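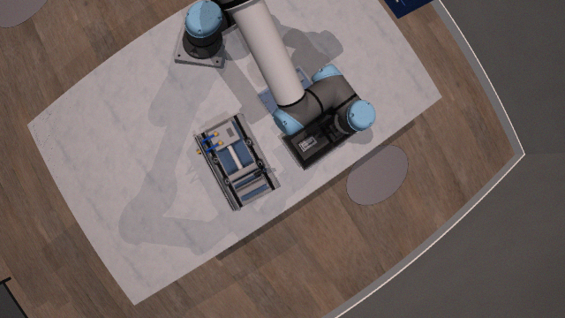
Tiziana Parisi schrieb mir auf den letzten Text, Normen für Roboterzellen seien was für Leute, die nie eine Anlage in Betrieb nehmen mussten. In der Simulation laufe doch alles, wozu noch ein Protokoll.

Von Anastasia Koutsoukos
2. April 2019
Lesezeit: 2 Minuten

Doch, gerade deshalb ein Protokoll. Sauberer Tisch, ein Arm, eine Vorrichtung, fertig. Sieht gut aus. Und dann wird das Ergebnis rumgereicht wie eine Abnahme. Ist es nicht.

Bei Drirkeck im November: mehr als 1000 Durchläufe am Rechner, kein einziger Abbruch. An der echten Zelle 200, danach Stillstand. Wer hatte die Toleranzen der Vorrichtung eingetragen? Stand nirgends. Welche Geschwindigkeit war freigegeben? Stand in einer Mail. Vieleicht.

Was ich will, ist wenig. Zu jeder Simulation ein Blatt: Version des Modells, Annahmen zu Reibung und Spiel, wer geändert hat, wann. Und ein fester Abgleich mit der Anlage, bevor jemand «validiert» draufschreibt. Kiltel macht das inzwischen so, Stotisis will nachziehen. Kostet pro Projekt einen halben Tag, eher weniger.

Ja, Normen sind zäh. Manche Absätze hab ich dreimal gelesen und dann doch telefoniert. Aber die Risikobeurteilung gehört an den Anfang und nicht in die letzte Woche vor der Übergabe, wenn alle nur noch unterschreiben wollen. Auch ein kleiner Arm klemmt Finger ein. Auch einer, der am Bildschirm 800 mal brav dran vorbeigefahren ist.

Tiziana, schick mir dein Protokoll. Wenn es eins giebt, reden wir weiter.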